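4.2 The shared kitchen as a place of first contact

We had expected our first-year participants to tell us about orientation itself, with its long tours and its name games, and many of them did. What we had not expected was how often the conversation wandered, sooner or later, down the hall and into the shared kitchen. In the interviews we held in May, students at both of the Rirorstead residence halls, Dustlow and Rosel, came back to the kitchen again and again when we asked them where they had first felt at home. Some of them could barely remember the name of their orientation group, but they could tell us who had lent them a pot (and whether it ever got returned!).

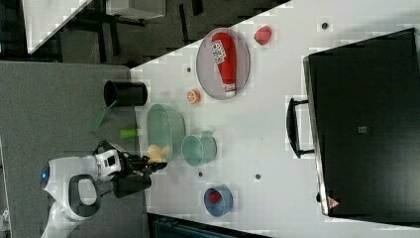 Peer mentors, as we explained in Section 3, were each assigned to a floor and asked to be around in the evenings for the first 6 weeks of the term, with very little instruction beyond that. Most of them drifted toward the kitchen on their own, and I think we were all a little charmed by how they went about it. They did not arrive with icebreakers. They tidied, they made tea, they asked where things went. The things themselves were as plain as could be, a cup, a dustpan, an oval basket in mint green much like the one on the white table in Figure 2, and yet students spoke of such items with real fondness when they described their first weeks. One Dustlow resident told us that she and her mentor had talked for two hours while putting away dishes, and that it was the first long talk she had had with anyone since her parents drove home.

Figure 2. Household items on a white tabletop, two views.
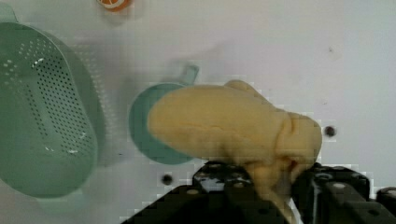 Mentors at Rosel had a somewhat different time of it. The kitchen there serves two floors, and it gets crowded in the early evening, so the quieter students tended to wait until the rush was over and then slip in alone. Mei-kuen Shih, who carried out the Rosel interviews, noticed that these students rarely brought up their mentor without being asked, though they were perfectly warm once the subject was on the table. Several said they would have liked to meet later at night. We take this as a gentle reminder that being available at the usual hour is a kindness to some students and hardly any help to others.

There was also the matter of the Friday suppers, which the mentors started themselves and which we had not planned for at all. Riku Ichikawa's field notes describe them as noisy, late to begin, and very hard to leave. Attendance went up and down, as you would expect once midterms came along, but the students who went even once or twice tended to mention the suppers early in their interviews and to talk about them for a good long while. We return to them in Section 5, where we look at what the mentors felt they had gained from the year.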